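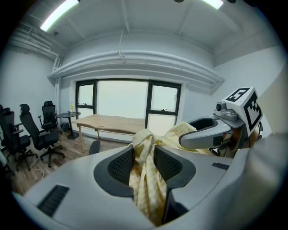
Reading time: 2 min

Truter opens textile repair and reuse service in Trevoncombe

TREVONCOMBE, January 13, 2020 - Truter, the household linen company, today announces the opening of its first repair and reuse service for cloth goods. The service is located in the former post office of Trevoncombe and accepts napkins, kitchen cloths, tablecloths, pillowcases and curtains of any brand.

Many households keep linen which is still good but has one hole, one burned place or one open seam. Such pieces stay for years in a drawer and are thrown away at the next move. With the new service, Truter would like to give to these pieces a second use, and to keep the price low enough that a repair makes sense also for a simple kitchen cloth.

"My grandmother repaired every cloth in the house, and she did not think it was something special," said Snežana Trajkovski, managing director of Truter. "Today most of our customers have no sewing machine and not much time. They asked us for many years if we can repair, and we always had to say no. I am very glad that now we can say yes."

How the service works

Customers bring the washed pieces to the counter or send them by mail. Every piece gets a paper ticket with the name of the customer and the kind of damage. Small work, such as closing a seam or sewing a new hem, is ready in 2 days. Darning and patching take longer, and the customer receives the date together with the price before the work begins. If the price is not accepted, the piece goes back without any charge for the inspection.

Pieces which cannot be repaired are not refused. With the agreement of the customer they are cut into cleaning rags or used as patches for other goods of the same weight and color. Wool blankets and carpets are not part of the service for the moment.

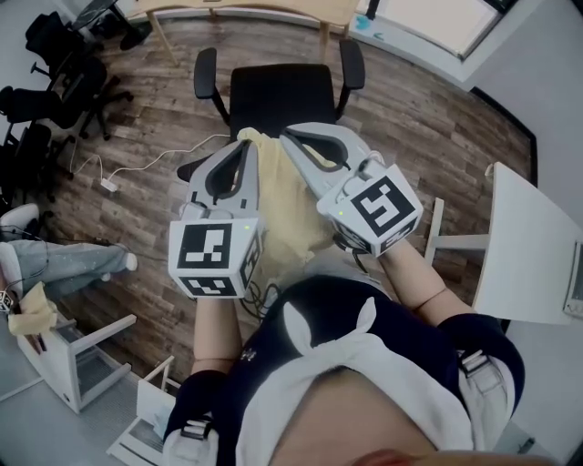 Yellow cloth with frayed edges.

The workshop is led by Elżbieta Ziółkowski, who worked 25 years as a tailor in Lurville before she joined Truter. She has also prepared the training for the sewing staff.

"A frayed edge looks worse than it is," said Ms. Ziółkowski. "You cut it straight, you fold it two times and you sew. The cloth becomes a little smaller, but it can serve again for a long time. More difficult is a thin place in the middle, because there the new thread must not be stronger than the old one."

During the test period, which started last July, the team repaired 121 pieces for customers in Trevoncombe and Marín. Tablecloths were the most frequent item, followed by napkins. The experience from this period was used to prepare the price list, which is available at the counter and will be sent by mail on request.

Evening courses in hand sewing are planned for the spring. The registration is not yet open.

About Truter

Truter produces and sells table, kitchen and bed linen for private homes and small hotels. The company has its main office and its warehouse in Trevoncombe.

Press contact
Obaidul Roy, Communications, Truter, Trevoncombe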